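第4章 返却品仕分けアームの立ち上げと、人の配置 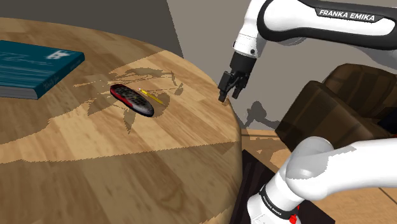

オニエカチ・イグウェからは、初版を読んで、アームが来ても手は空かない、空くのは椅子だけだ、という感想が届いている。否定できる材料がないので、本章は人員が減らない前提で書き直した。カタログにある「省力化」の文字は、いったん忘れて読んでほしい。

4.1 作業前の準備

1. 非常停止ボタンを押し、アームが動かないことを確かめる。画面の「停止中」表示だけで判断しないこと。
2. 作業台の上を片づけ、仕分ける品だけを置く。本、筆記具、細長い小物のように形の違うものを混ぜる場合は、互いに触れないように離す。
3. 管理画面Plukikにログインし、当日の担当者を登録する。担当者が空欄のままでも起動できてしまうが、起動してはならない。
4. 品目リストを読み込む。登録の上限は400件。超えた分は警告なしに切り捨てられる。
5. 速度を50%に設定する。

注記:販売元のCrabtreeは初日から全速での運転を勧めている。イルトポート倉庫では採用していない。全速にすると、止まった後の復旧に人が走ることになり、その時間は同社の試算に入っていなかった。

4.2 運転の開始

1. 可動範囲に人がいないことを、声に出して確認する。
2. 非常停止を解除し、「試行」を選ぶ。
3. 最初の品を持ち上げるところまで見届ける。指が品に届かない、または台の縁に近すぎるときは停止し、位置合わせをやり直す。
4. 問題がなければ「連続」に切り替える。

注意:細い品と平たい品は、つかみ損ねても「完了」と記録されることがある。件数表を信用せず、箱の中身を見ること。

注意:停止中であっても、指の間に手を入れて品を取り除かない。先に非常停止を押す。

4.3 担当者の配置

1. 1台につき2名を置く。1名は監視、もう1名は例外品の手仕分けにあたる。
2. 監視は交代制とする。動かないものを見続ける仕事は、手を動かす仕事より楽だと思われがちだが、現場の評価は逆である。
3. 例外品の数は、個人の成績に含めない。機械が扱えなかった品を引き受けた人の処理速度が落ちるのは当然で、2月の集計ではこれが遅延扱いにされていた。
4. 手仕分けの技能を保つため、週に一度はアームを止めて全品を人が扱う。

注記:配置を1名に減らしたいという要望は、アシュリー・スタニフォースまで書面で出すこと。口頭では受け付けない。例外品を誰が処理するのかを必ず書き添える。

4.4 終了と記録

1. 「連続」を解除し、アームが待機位置に戻るのを待つ。
2. 非常停止を押してから台に近づく。
3. 停止の回数と、復旧に要した時間を日誌Pidarに手で記入する。自動記録には復旧時間が残らない。
4. 記入は24時間以内に済ませる。

復旧時間の欄が空白の日は、省力化の実績として報告しないこと。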